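Category: Workshop log > Open days and visits

01/08/2022
Entry by Rekha Nishad. Copy to Anselmo.

Demonstration for the Nirnevik visitors, two-arm bench, desk-tidying task. Madetti sent their people as well, later than agreed, so the safety talk was given twice. Cordeiro planner on the main PC, speed cap at 300 mm/s for both arms. Anselmo on the stop button throughout.

Grid taped at 200 mm nominal. Several lines are off square and I have not relaid them. Positions are called by cell when talking to visitors; the planner does not use the tape.

Pen work: pink marker held level in the two-finger gripper, wrist above the table, cable strapped along the arm. Straps are the WANJEED ones. Check them after each long session, particularly the run up to the wrist.

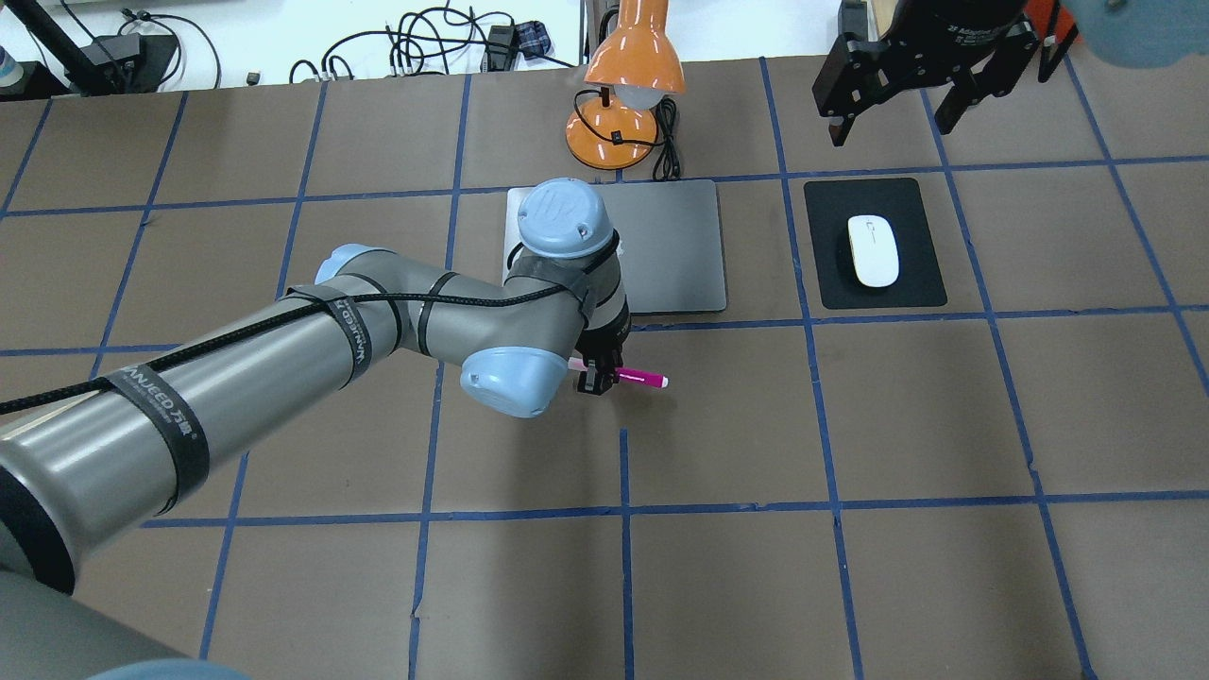 Why is the speed cap lower on visitor days than in normal running?
The cap gives whoever holds the stop button more time to react, and visitors follow the motion more easily. Normal running goes back to the value on the cell sheet.

Asked by Madetti whether the arms share one controller. They do not. Each has its own, and the planner holds a lock on the middle of the table so that only one arm may enter at a time. The lock adds a wait of more than 2 seconds at handover. Stalunska had the same complaint in July and their fix has not been merged here.

Layout for the two-arm part: closed laptop at top centre with the lamp behind it, black tablet in the next cell to the right, mouse further right and one row down, marker on the left in the second row. Lower half of the table kept clear. Grippers open over the upper row. 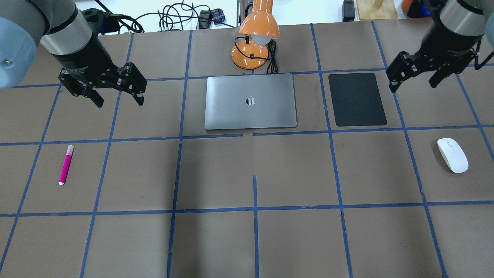

Can the task be run with a different set of objects?
Any object that fits between the fingers can be added, but it needs its own grasp entry and a dry run at low speed first.

Log saved under run 477. Joint currents not yet looked at.

To do:
Relay the crooked tape near the middle.
Ask Stalunska for the handover patch.
Anselmo to write up the stop button rota.

Workshop log, internal use. Corrections to R. Nishad. Back to top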